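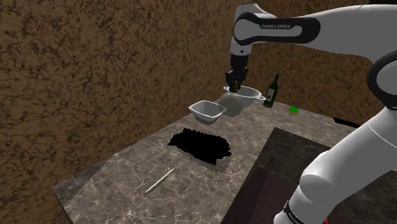

How long does the Katene casserole take to bring two litres of cold water to the boil?

On my gas hob, 16 minutes with the lid on. My old pan does it quicker, but the Katene holds its heat far better once you turn the flame down.

I bought the 24 cm size in April from Lastach, the kitchen shop near the station, and have used it most evenings. It cost 45 pounds, with the lid included. The smaller one is 40, and I would pay the extra because the small one won't take a whole chicken.

Stews are what it does best. The base is thick and the onions brown evenly, even on the big burner. Rice came out well after the first go, when I had the heat too high and spent a while scraping. Milk still catches if you wander off.

The handles are my main complaint. They get hot and they are too small for my oven gloves, so I use a folded tea towel on each side. Gemma Caruso lent me the same pan in the older version before I bought mine, and the handles on that were wider. I don't know why they changed them.

Cleaning is easy enough. Tomato left a faint orange mark on the inside which came off with bicarbonate of soda and a soak overnight. The box says dishwasher safe, but I wash mine by hand and can't comment.

The lid fits well and doesn't rattle. The knob came slightly loose in the second week - a quarter turn with a screwdriver fixed it.

I also looked at the Staleo, which is lighter and pours better thanks to a lip on one side. If you mostly make soup, I'd look at that one first. For slow cooking I prefer the Katene, and I'm keeping it. Four stars, one off for the handles.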